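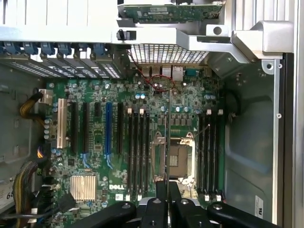

2 min read

Hardware Lab Report: Inside a Desktop Tower
Zsolt Hegedűs and Ragnheiður Toft
27 May 2024

Our project was to learn the parts of a desktop computer well enough to write a labeling guide for next year's class at Mesovham. We were given 100 points' worth of tasks, and this report covers the motherboard and the parts that plug into it.

We started with the Dell board. The processor socket was open and its gold-colored contacts were exposed, so the first rule in our guide is to keep fingers out of that area. The memory slots are on both sides of the socket, four and four, all of them empty. Zsolt had expected them all on one side, like in the diagram we studied in November.

The expansion slots took longer. They differ in length and color - cream-white, black and blue - and only the cream-white one was easy for us to name. It is a PCI slot. The chipset heatsink is below the slots and has thin parallel fins. We first wrote it down as the processor cooler and had to correct our notes.
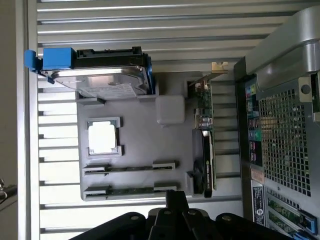
Hard drives were the next section. A 3.5-inch drive goes in a carrier, and we marked blue pull tabs in the guide as parts to be handled by hand. Graphics cards got their own page. We labeled the circuit board, the metal bracket, the cooler shroud and the fan.

Ragnheiður drew the final diagrams and Zsolt wrote the labels. The guide came to 2257 words, well over the limit, and we still need to shorten the page on ports.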